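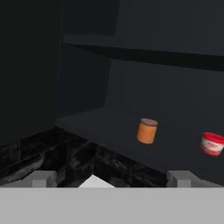
Simulated kitchen, gripper camera view, with the jar and the tub on the lower shelf.

Friday, evening session

Work on the shelf-reaching arm resumed at the Lakedia shared workshop at the usual hour. The bench arm itself was not powered. The session was given over entirely to the simulated kitchen, in keeping with the decision recorded in February that no new motion is to be run on the hardware until it has completed a full set in simulation.

The kitchen model has been revised. The shelving now stands over the dark marble-pattern countertop, and the two shelf boards have been entered as solid bodies. In the previous version the upper board had a visible surface and no collision shape, and the fingers passed through it without any report of contact. All results obtained with that version have been struck from the log.

Two containers were used: the jar with the brown lid and the tub with the red lid. The jar is the primary target. The tub was placed nearer the front edge of the shelf and to the right of the jar, where it serves as an obstacle for approaches from that side. Its label is not legible at the resolution of the wrist camera, and the detection routine therefore relies on color. This was found sufficient, the rest of the kitchen being almost entirely gray and black. It will not be sufficient at home, where the cupboard is painted cream and contains a great many things with red lids.

The first set consisted of 20 reaches toward the jar with the wrist held level. Performance was poor. The planner repeatedly selected a path that brought the palm plate against the front edge of the lower shelf, after which the run was halted by the contact limit. The cause was traced to the tool offset, which had been measured from the wrist flange to the fingertips and entered as though it ended at the palm. The value was corrected and the earlier figure left in the file as a comment.

A second set, of 40 reaches, was run with the corrected offset. The jar was reached and closed upon in the majority of cases. Failures were confined mostly to those runs in which the jar had been moved toward the back wall of the compartment, where the arm must pass beneath the upper shelf and has little clearance for the elbow. The elbow preference should be reversed for this region. An attempt to do so during the session produced a motion that was correct in its final position and alarming in every position before it, and the change was withdrawn.

Lighting in the render was left dim on purpose. The pantry corner for which the arm is intended receives little daylight, and detection tuned under bright light has failed there once already. The shadows are softer than those of the real cupboard, and a single hard lamp should be added to the model for comparison.

The simulation step was set at 600 per second for the grasping phase. At the former setting the jar tended to creep out of the fingers after closing. The higher rate slows the workshop computer considerably, and roughly half the evening was spent waiting. The time was used to sand the printed finger pads and to sort the Leclerc fasteners, which had again been returned to the wrong drawer.

Expenses: none today. The Filtcombe cable chain remains on order. The replacement wrist bearing from Clivitz has arrived and is of the correct bore, although the seal is on one side only. It has been placed in the tray with the old bearing and a note.

For the next session: reverse the elbow preference with a speed limit in force; add the hard lamp; repeat the second set with the tub moved to the left of the jar. The bench key is to be returned to the hook by the door before leaving. It was found this evening in the author's coat.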